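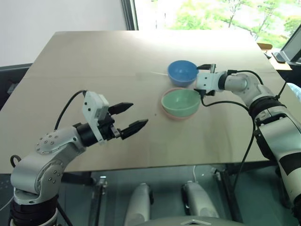 About Nerholm

Nerholm makes small bowls for everyday use. We started with one size in one color and sold them at the Thursday market in Bokholm. The range now covers three sizes and includes sky blue, pink and a pale mint green.

All of our bowls have a plain rounded shape and no pattern. People use them for cereal, snacks, cut fruit, keys, and whatever else ends up on the counter. They nest, so a set doesn't need much shelf space, and you can mix colors in any order. We sell them singly as well as in sets. If you lose one, you can replace just that one.

Our workshop and office share a building at 198 Gondine Street. We ship 2,000 bowls in a normal month, more in October. Orders go out in cardboard with paper padding, and we reuse clean boxes when we have them.

We supply 80 shops and a number of school kitchens. Wholesale accounts are handled through our distributor, Heydari. For single orders, use the contact form or stop by the front counter between 9 a.m. and 4 p.m. Parking is behind the building.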